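Mitanley Fabric Cleaner and Brush Set: my review after three months

I bought this set in May, after my nephew had a small accident with blackcurrant juice in our living room. I have used many products for sofas and chairs in my life, so I will try to compare in a fair way. 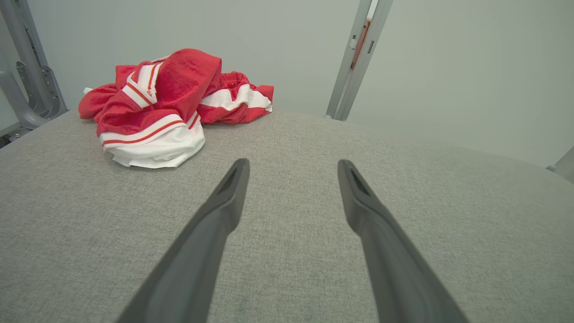
The set costs 29 pounds in the Dunleavy shop near the station. On the internet I found it a little cheaper, but then you must pay the delivery, so the difference is small. In the box there are one bottle of the cleaner, one soft brush, one harder brush, and two cloths. There is also a leaflet in 8 languages. The English part is the shortest, I don't know why. I read also the German part and it has two paragraphs more, with the useful advice that you should test the liquid on a hidden place and wait until the next day.

First the smell. It is something like green apple, and it is strong when you spray. With the window open it is gone before dinner. My wife does not like it and she goes to the kitchen when I clean. If you are sensitive to perfumes, I would not recommend it for a bedroom.

The liquid makes a foam which stays on top of the fabric for some minutes. You should work it with the soft brush in small circles and then take it off with the damp cloth. I made the mistake to use too much the first time. The seat of our sofa was wet until the following evening and we sat on the dining chairs to watch television. Now I use 3 sprays for a spot as big as my palm and this is enough.

Now the results. The blackcurrant went out completely, but I should say that I started on it the same hour. Tea is also no problem. With the greasy marks, for example where the head rests on the back, I was less happy. After the first treatment they were lighter, after the second a little lighter again, and then they stopped to change. For these I still prefer the old Brillora powder, which you leave overnight and take away with the vacuum cleaner. It is dusty work but it pulls the grease better.

One more thing about light colours. When you clean only one spot on a pale fabric, you can get a ring around it, and the ring is sometimes uglier than the spot. The leaflet says to clean from the outside to the middle. I did so and I got the ring anyway, on the armrest. In the end I cleaned the whole armrest from seam to seam and then it dried even. So please calculate more time than the leaflet promises.

The soft brush is very good, with a comfortable handle, and I use it now for my winter coat too. The hard brush I can't recommend. It raised small hairs on the fabric of a cushion, and I had to cut them with nail scissors. Maybe it is good for car mats. The cloths are normal cloths.

The spray head started to drip after 6 weeks. I wrote to Mitanley and they sent a new one without asking for the receipt - this was friendly and quick, and I give them a point for it. I also tried to put the head from an old Wukura window spray on the bottle, and it fits, if somebody needs to know this.

Would I buy it again? The bottle yes, when I find it alone without the brushes. For fresh stains from drinks it is the best I have tried, and it did not change the colour anywhere. For grease and for old dirt, keep your money. I give it 3 stars and a half, but the form accepts only full stars, so I have chosen four.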